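Tellero open day, is the clothes folding demo worth the trip?

Asked on May 18, 2026

Thinking of going to the next Tellero open day, the one where they show the hand-held grippers on laundry. Its over an hour each way for me and tickets are £8.34 with the booking fee. Anyone been? Do you get to see real work or is it slides and a cup of tea? Also can you try the grippers yourself. I've got a small alterations shop so folding is the bit I care about.

Answer 1 (accepted)

Went in January. Yes, worth it, if you get there early. It's held in a normal lived-in sort of room, not a lab, and you stand pretty close. No slides at all when I went. 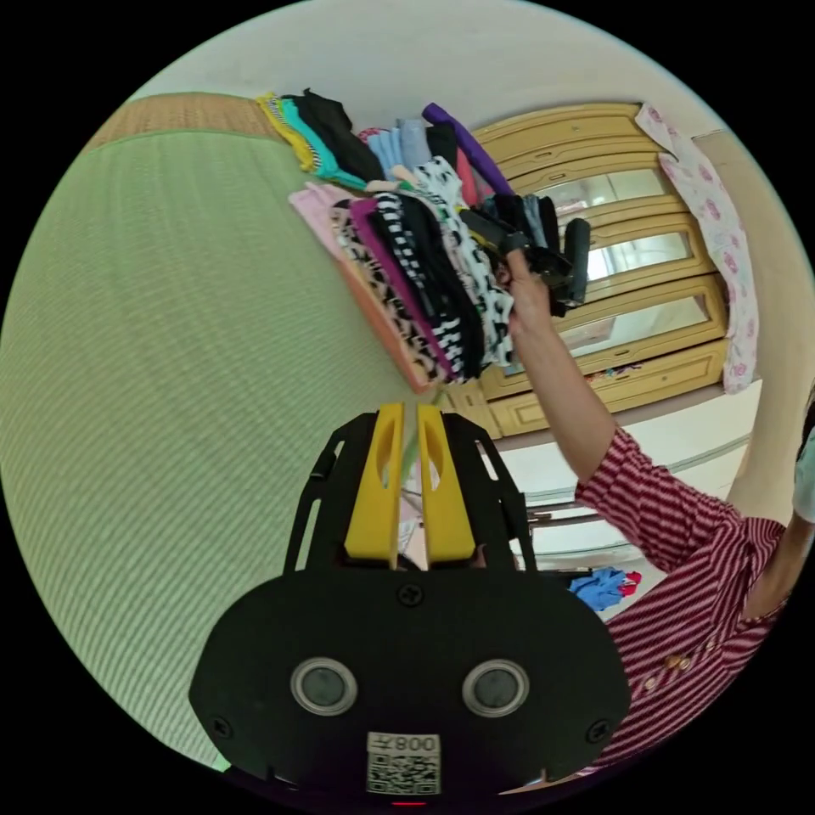
Gripper at the clothes pile, January visit

The person working has a black device in hand and deals with the clothes using that. Much slower than fingers. Bring questions, they do answer, but wait for a gap between garments — I butted in and got a bit of a look. Ask about thin fabrics, thats where I learnt the most.
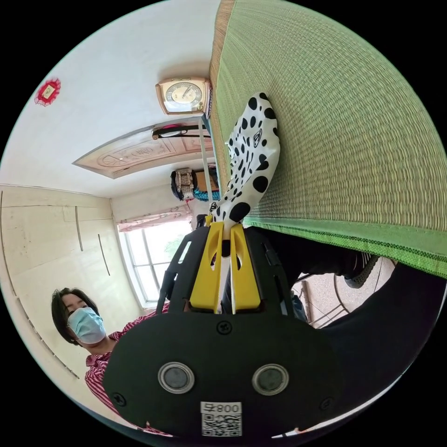 Trying one yourself: depends on the day. We got a short go each near the end. Heavier on the wrist than I expected, and you keep wanting to use your other hand. Parking is on Brestier Road, 83 spaces, full by ten. The 200 bus stops outside. Dont bother with the Ponce stand in the hallway, leaflets only.

For a shop your size I wouldnt go expecting to buy anything. Go to see how fiddly folding is when you cant feel the cloth.

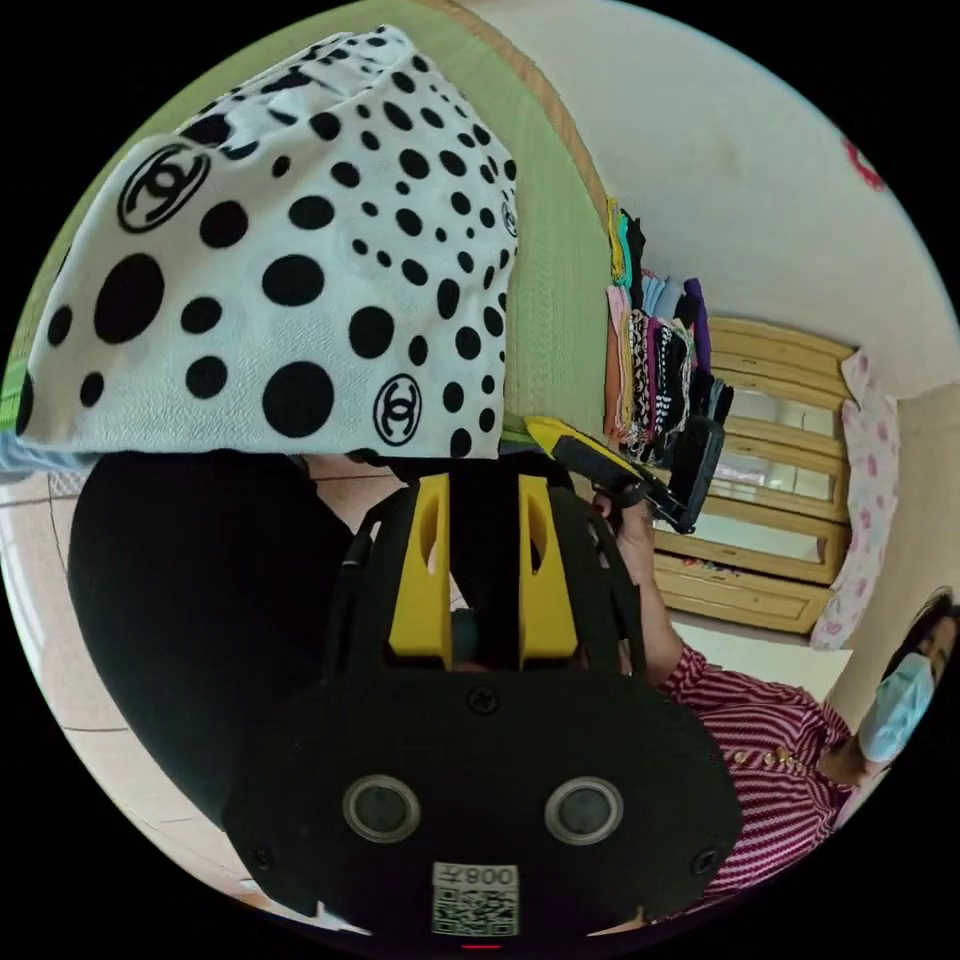

Bodosier replied: Agree on getting there early, but I'd say skip the morning talk. Our group of two had no go on the grippers at all, they ran out of time. Email first and ask.

Answer 2

never been but my sister has, she said it was ok. bit warm in there. think you have to book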